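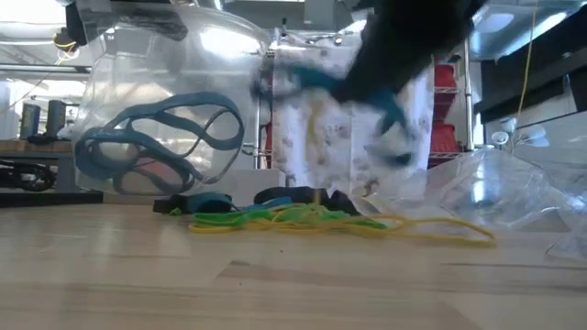
# How to find a gun position on the ground from an old sketch map

There are few better feelings in this hobby than standing in a shallow scrape on a hillside, looking down at a photocopy, and realizing the two match! A lot of First World War mountain positions were only ever recorded on hand-drawn battery sketches, and they look hopeless at first. They aren't. I'll use the battery above Rilidow as the worked case, on the east side of the Zuladell valley, but the method is the same for any high ground where the fighting stayed put long enough for people to dig in.

## What you need

- A clean copy of the sketch, as large as you can print it
- A modern topographic map of the same ground with contours
- Tracing paper or a clear plastic sheet
- A soft pencil, an eraser and a ruler
- A compass and a GPS unit or phone for the walk itself

## Step 1: Find something that hasn't moved

Go through the sketch and mark every feature that would still be there today. Summits are the best, then stream junctions, then passes. Buildings are tempting, but a farm rebuilt after the war can easily be on the other side of the road.

On the Rilidow sketch there's a spot height marked 2401, and that is a gift. The modern map shows it as the top of Malý, the rounded summit north of the Lemus pass. The pass is on the sketch too, with its name spelled a little differently. Expect that. Place names in border country often come in three languages, so say them out loud and you'll catch matches your eye missed.

You want at least three fixed points, spread well apart. My third was the stream junction below the pass.

## Step 2: Work out which way is up

Don't assume north is at the top. Plenty of battery sketches were drawn facing the enemy, so the top of the page is simply the direction the guns were pointing. Trace your three fixed points off the sketch, lay the tracing over the modern map and turn it until the points fall in the same order. The Rilidow sheet needed almost a quarter turn, and suddenly the whole valley made sense. I may have cheered.

## Step 3: Check the scale

Measure between two fixed points on the sketch, then between the same two on the modern map. Do it again with another pair. If the two ratios agree, lovely, enlarge or shrink your copy to fit. If they don't, the sketch was probably drawn by eye, and you should trust it only for short distances close to a known point.

## Step 4: Let the contours help

Now think like a battery commander. Guns that could fire over a crest were usually tucked behind it, with a track for ammunition and a spot nearby for an observer who could see the target. Look for a bench of flatter ground on the sheltered slope.

The Rilidow sketch puts the guns just above the 2000 meter contour, and there's one shelf at that height wide enough to take them. I drew a circle with a radius of 40 meters on it, which gave me a sensible area to search on foot.

## Step 5: Go and look

Go early or late in the day if you can, when low light picks out every dip. September is wonderful up there, with the summer grass dying back and the snow usually still to come. Start from the old track and follow it to where it ends. Then look for:

- Level platforms cut into the slope, often with a low bank on the downhill side
- Straight lines of stacked stone
- Niches in the rock for shells or stores
- A narrow path leading up toward the crest

Take a GPS reading at each one and pencil it onto your tracing right away. You will not remember which platform was which by dinnertime.

Leave any metal where it lies. Old shells and fuzes are still dangerous, so note the location, back off and report it to the local police. Stay out of tunnels as well, however inviting the entrance looks.

## Step 6: Draw it again

Back home, plot your readings on a fresh tracing and lay the sketch over the top. Mine showed one more platform than the original had, so I'm back in the battery diary trying to find out when it was dug.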